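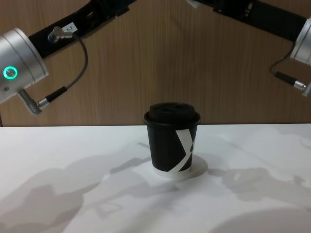 Black paper cup with a domed lid on a white table.

Jibrin: bench supply load step measurements

README for release 4

Contents
Overview
Hardware
Files
Column reference
How the captures were made
Calibration
Known problems
Using the data
License
People

Overview

Jibrin is a set of 3,151 oscilloscope captures of the output of small DC-DC converters during load steps. Each capture has the output voltage, the load current and the gate signal of the load switch. It was put together to check averaged models of buck converters against real boards, mostly for people who teach or study feedback compensation and want something messier than a simulation to fit against.

There are 65 boards in the set. All are single-phase synchronous buck converters built to one of 7 layouts. They differ in inductor, output capacitors and compensation network. Nothing here covers boost, flyback or isolated supplies.

Release 4 was made on March 13, 2023. It replaces release 3, which had the wrong sign on the current channel for layout F.

Hardware

Boards are the Sillen series, layouts A through G. Schematics are in the boards folder as PDF and as netlists. Input is 12 V for every capture. Output is set to 5 V or 3.3 V by a resistor divider, listed per board in boards.csv.

The load is a Raltar switched load, our own design: a MOSFET, a bank of thick-film resistors and a gate driver on a short board that solders straight to the output pads. We tried leads first and the ringing from the wiring covered up the part we cared about.

Voltage was measured with a passive probe and a spring ground tip at the output capacitor. Current was measured across a four-terminal shunt in the load's return path.

Files

boards.csv: one row per board, with part values as measured before soldering
captures.csv: index of all captures
raw/: one binary file per capture, 16-bit signed integers, little-endian
boards/: schematics, netlists, layout drawings
scripts/: loader, resampler and the fitting code from the Prokix notebook
CHANGES.txt

Raw files have no header. Scale and offset for each channel are in captures.csv and have to be applied by the reader. The loader in scripts does this for you.

Column reference

captures.csv has these columns:

capture_id: integer, unique
board_id: matches boards.csv
t_step: time in seconds between samples
v_scale, v_offset: convert channel 1 to volts
i_scale, i_offset: convert channel 2 to amps
i_low, i_high: nominal load before and after the step, in amps
direction: up or down
temp_c: board temperature near the inductor at the trigger
flag: empty, or one of the codes listed under Known problems

Channel 3 is the gate signal and is not scaled. Treat it as a logic level with the threshold at the middle of its range.

How the captures were made

Each board ran at the low load until the temperature reading settled. The script then armed the scope, fired the load and saved the record. Up and down steps were taken in alternating order. The trigger is the gate signal of the load switch, so time zero is the gate edge. The current edge follows a little later.

No averaging was used. If you want averaged traces, group by board_id, i_low, i_high and direction, and average after aligning on channel 3.

Calibration

The shunt was checked against a bench meter at the start and end of each board's session. Both readings are in boards.csv as shunt_start and shunt_end. The scales in captures.csv use the mean of the two. Probe compensation was adjusted once per session and not logged before December.

Known problems

CLIP: the voltage channel reached the edge of the ADC range. The undershoot in these is not usable.
TEMP: the thermocouple came loose. Voltage and current are fine.
LATE: the trigger fired on noise and the step is well off from time zero.

Layout C has a ground via too close to the feedback trace, and switching noise shows up on its output at every cycle. We left these boards in. They are not flagged.

Capacitor values were measured with no DC bias. Ceramic parts lose capacitance under bias, so a model using the listed values will predict a smaller dip than the traces show.

Using the data

Split by board, not by capture. Captures from one board are very close to each other and a random split will make any fit look better than it is.

License

Data and drawings are CC BY 4.0. Scripts are MIT.

People

Board design: Titilayo Tamuno, Thắng Lý
Load design: Noman Gilani
Measurements: Zainab Balogun, Noman Gilani
Scripts and maintenance: Lindiwe Mathebula

Report errors in the issue tracker with the capture_id and the release number.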